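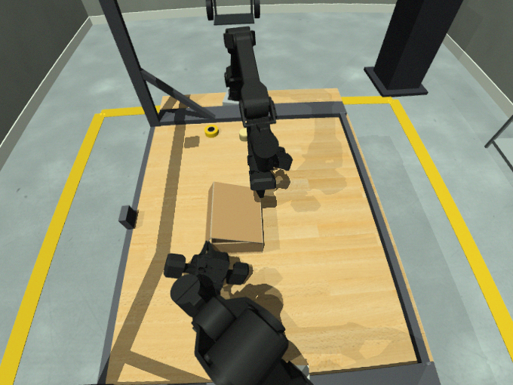

Simulated layout: two arms, one closed box, framed wood table

Two-arm packing cell, what should go in the budget besides the arms?

Posted in: Small Shop Automation > Buying and Planning

benchtop_sasta

I work for a small mail order business and I have been asked to put together a budget for a two-arm packing station. The layout at the top is from the simulation we have so far. The arms come in from opposite ends of the table and work on a cardboard box between them. There is a dark rail frame around the wood surface and yellow floor marking outside that.

We ship 143 boxes on a normal day, and Monday is worse because the weekend orders land all at once. Two people do the packing now. The idea is that the station takes the plain, repeat orders and the people keep the odd ones. I don't expect it to replace either of them.

I have quotes for the arms and grippers from two sellers. Both quotes are basically just that, arms and grippers, with a line at the bottom that says installation by others. My boss read the total and thinks that is the price of the project. I'm fairly sure it isn't, but I can't tell him what the rest comes to.

What I would like to know:

What do people forget to put in?
Is it worth building the table and frame ourselves? We have a decent wood shop next door.
Should I buy both arms at once or start with one?
How much floor do I need to set aside? We have a bay in the Henedport building that is 15 feet on the long side, and a doorway takes up part of one wall.

I need to hand something in before the end of April. It doesn't have to be perfect but I'd like not to go back and ask for more money in the summer.

3 replies

palletjack_ray

The arms are the part everybody prices first and they were under half of our total. Here is what was on our final sheet that was not on our first one:

Table and frame
Mounting plates for the arms, with the bolts and the drilling
Electrical work, including a new circuit
Guarding or scanners, plus the safety review
Controller cabinet or a place to put the controllers
Cable management (cheap, but we bought it three times)
Spare fingers for the grippers
Cameras and lights, if the boxes are not always in the same spot
Freight and unloading
Somebody's time to program it
Training for at least two people
Tape, tape holder, and whatever feeds the boxes in

Programming was our largest surprise. We budgeted 80 hours and used that up before the second arm was doing anything useful. Two arms that share one small work area have to stay out of each other's way, and each change to one means checking the other again. Your layout has both grippers coming right up to opposite corners of the same box, so expect to spend time there. Ask both sellers whether their controller handles two arms together or whether you are buying two controllers that need to be taught to talk to each other. The answer can move the price more than the arms do.

On the table, build it yourselves if you want, but don't bolt the arms to wood alone. Put a steel base under each arm that goes to the floor or to a proper frame, and let the wood be the place where the box sits. A top that moves a little with the seasons is fine for a person and a nuisance for a robot that was taught its points in winter. I can't tell from your layout what the arms are mounted to, so maybe you have this covered.

Buy one extra set of fingers per gripper now. Waiting on a thin piece of metal while the whole station sits still is a bad week.

I would also add a line for contingency and give it a real number. Ours was called "misc" and the first person who looked at the sheet crossed it out.

hodoroaga_parts

Start with one arm. You can do a lot with one arm and a clamp.

Also check used equipment. We got ours from a dealer in Hodoroagă and it was fine after we replaced a cable. Get the teach pendant included in the price or you will pay for it later.

nightshift_planner

I don't fully agree with starting with one arm. It depends on the job. If the second arm is only there to hold the box, then yes, a stop or a clamp does the same thing for very little money. If both arms need to fold flaps or lift the box from both ends, you will be designing the station twice. What I would do is size the table, the frame and the electrical for two, buy one, and get the second arm's price held in writing for as long as the seller will agree to. Ours at Mastetbridge held it until the next budget year, which was enough.

Your layout has the box already closed. Is the station packing it, taping it, or just moving it? I'd write that down in one sentence before anything else and send the same sentence to both sellers. We found that one quote covered taping and the other assumed the tape was already on, so the cheaper one was cheaper for a reason.

For the floor, the table is the small part. Mark out these things with tape before you commit:

The full reach of each arm, with the gripper on and a box in it
Walking room behind each arm, enough for a person to kneel and get at the base
A spot for empty boxes coming in and a spot for full ones going out
Room for a cart to turn around
Whatever the cabinet door needs to swing open

You have an arm at each end, so the long direction gets used up fast. In your 15 feet I would put the arms along the long side and bring boxes in from the open side, well clear of that doorway. There is a big square column near the corner of the yellow line in your drawing. If that is a real column in your bay, measure it and put it in the sim at its real size, base plate included. We had to turn our whole cell a quarter turn over something like that, and the electrician had already been.

The safety review should be its own line and not folded into installation. Get a price for it early. The reviewer may ask for more space between the line and the table, and that changes the floor plan, so it is better to hear it before the conduit goes in.

One more for the budget sheet: yearly costs. Service, software renewals if there are any, replacement fingers, and a few hours a month of someone's time. My manager was fine with the purchase price and upset about the yearly figure, mostly because it came up later. Put both on the same page.

benchtop_sasta

Thanks, this helps a lot. It is supposed to move and tape. I see now that the quotes don't say the same thing about that, so I'm going back to both sellers with one written description. The column is real and I will measure it tomorrow. I'm going to price it both ways, one arm with room for the second, and both together, and let my boss pick.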